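Piltamari Building, second floor workrooms
Periodic safety inspection – checklist with comments

Inspected by: Dalva Bittencourt
Date: 17th August
Areas covered: main workroom, corridor, kitchenette, storage closet, rear stairwell
Areas not covered: roof access, boiler room (separate sheet)

Ratings used: OK / Minor / Action / Not checked. Minor items are to be closed by the next inspection. Action items carry their own deadline in the comment.

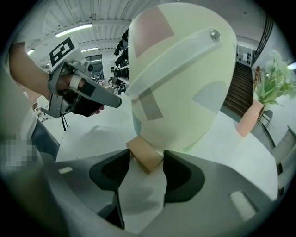
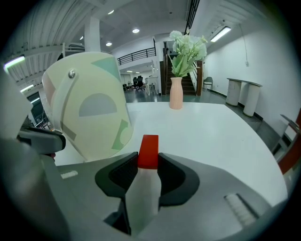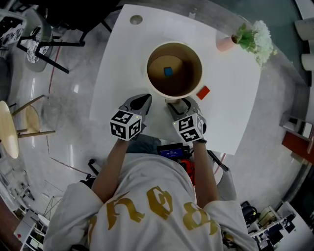

Items are numbered as on the previous sheet so the two can be read side by side. Numbers that no longer apply have been left out, and the list has not been renumbered.

1. EXITS AND ROUTES

1.1 Main door opens fully, no obstruction – OK
Comment: Closer adjusted since the last inspection. Door now latches without being pushed.

1.2 Rear stairwell door opens from inside without a key – OK

1.3 Corridor clear to full width – Action
Comment: Two flat-pack cartons from Fliltlow are leaning against the wall between the kitchenette and the rear door. They narrow the route and could slide. Same finding as last time, different cartons. Remove within 2 days. Deliveries should go directly to the storage closet.

1.4 Exit signs lit – Minor
Comment: Rear sign is lit but dimmer than the front one. Replace lamp.

1.5 Evacuation plan posted and current – Action
Comment: The plan in the corridor still shows the partition wall that was taken down. The room numbers are also the old ones. Lopes has the revised drawing and should print it at the same size as the old one so that the existing holder can be used. Deadline end of August.

2. FIRE EQUIPMENT

2.1 Extinguishers in place, pins and seals intact – OK
Comment: Four units, all on their brackets.

2.2 Extinguisher service tags in date – Minor
Comment: The tag on the kitchenette unit is illegible. The service log shows it in date. Request a new tag.

2.3 Smoke detectors tested – OK
Comment: All six sounded on the test button. The detector in the storage closet took a second press. Watch it next time.

2.5 Fire blanket accessible – OK
Comment: Moved from behind the microwave to the wall hook, as requested.

3. FLOORS AND STAIRS

3.1 Floor surface sound, no lifting edges – Minor
Comment: Vinyl seam lifting at the kitchenette threshold. It has been taped, and the tape is now lifting as well. Needs adhesive and a proper threshold strip.

3.2 Mats flat and non-slip – OK

3.3 Stair nosings secure – Action
Comment: Fifth step from the top, rear stairwell. The nosing moves under foot pressure at the wall side. Two screws missing, one stripped. Close the rear stair to ordinary use until it is fixed, but do not lock the door (see 1.2). Post a notice on both landings. Deadline 5 days.

3.4 Handrail firm along its whole length – OK

4. ELECTRICAL

4.1 Outlets and cover plates undamaged – Minor
Comment: One cracked plate by the corridor window. No live parts exposed.

4.2 Extension cords used only as temporary supply – Action
Comment: The kitchenette refrigerator is still on an extension cord that runs behind the sink cabinet. This was marked Minor at the last inspection and has been raised to Action because nothing changed. An electrician's quote has been received from Tetance and is waiting for a signature. If it is not signed by the end of August, the refrigerator is to be emptied and unplugged.

4.3 Power strips not chained – OK

4.4 Breaker panel accessible and labeled – Minor
Comment: Access is fine. Labels for circuits 4 and 6 are swapped. Confirmed by switching each off in turn. Correct the labels and initial the change on the inside of the panel door.

4.6 Test button on ground-fault outlets – OK
Comment: Both kitchenette outlets tripped and reset.

5. STORAGE

5.1 Shelving anchored to wall – Action
Comment: The new unit in the closet has its brackets fitted but no wall screws. Until it is anchored, load the bottom two shelves only. The older unit next to it is properly fixed and has room.

5.2 Heavy items stored below shoulder height – Minor
Comment: Paper boxes are back on the top shelf.

5.3 Cleaning products in original containers, caps on – OK
Comment: One spray bottle without a label was found under the sink and discarded. If people want to decant, blank labels are in the drawer.

5.4 Clearance below ceiling kept – OK

6. LIGHTING, AIR, WATER

6.1 Light fixtures working – Minor
Comment: One tube flickers in the corridor. Spare tubes are in the closet, behind the paper boxes mentioned in 5.2.

6.2 Windows open and restrictors fitted – OK

6.3 Vents free of dust – Minor
Comment: The kitchenette extractor grille is clogged. Wash and refit.

6.5 Hot water temperature at tap – Not checked
Comment: Thermometer not available. Carry over.

7. FIRST AID AND RECORDS

7.1 First aid box complete – Minor
Comment: Short of medium adhesive bandages and eye wash. The list inside the lid is out of date and asks for items the present box was never sold with. Use the newer list.

7.2 Incident book present – OK
Comment: One entry since the last inspection, a minor scald in the kitchenette. No follow-up needed. Whoever writes an entry should also fill in the time.

7.3 Emergency numbers posted – OK

NOTES FOR NEXT INSPECTION

Bring a thermometer for 6.5 and a longer screwdriver for the stair nosings. Retest the closet detector before doing the others. Item 5.1 can be checked off early if Lopes sends confirmation that the wall screws are in – otherwise it stays open.

Copies: building office, Lopes, inspection binder (corridor shelf).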